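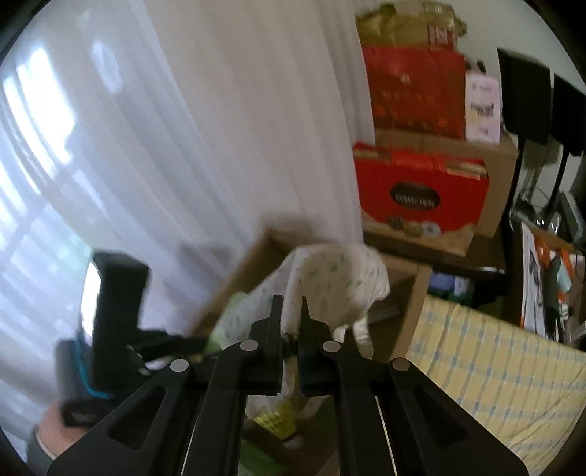

2 min read

Box day is nearly here. Quick one this week, I'm typing between loads.

The Nesden clear-out is on again and we need your old fabric. Sheets, curtains, aprons, that printed cloth you bought for a picnic and never took anywhere. Faded is fine. Small holes fine. Mildew, no thank you, we had a bag of it in October and the whole back room smelled.

Cardboard boxes please, not trash bags. Cloth goes in folded or rolled or just stuffed, Ginette will refold it all anyway. Please do look at the bottom before you tape it up. Toys and sports stuff get in there. A yellow shuttlecock is no use to the quilters but Wayne Pilkington runs the Monday badminton and will take any you find, rackets too.

Straps and ties can stay on. Pull out pins, pleaseee.

Drop off at the side door on Osa Street, 9 to noon. Last time we filled 103 boxes and ran out of shelf, so if you have more than 6 call Manee Paisan first. She has the van and the list.

Still short of tape and thick markers. Write whats inside on the lid AND one side.

More next week, incl. the soup rota.

Yolandi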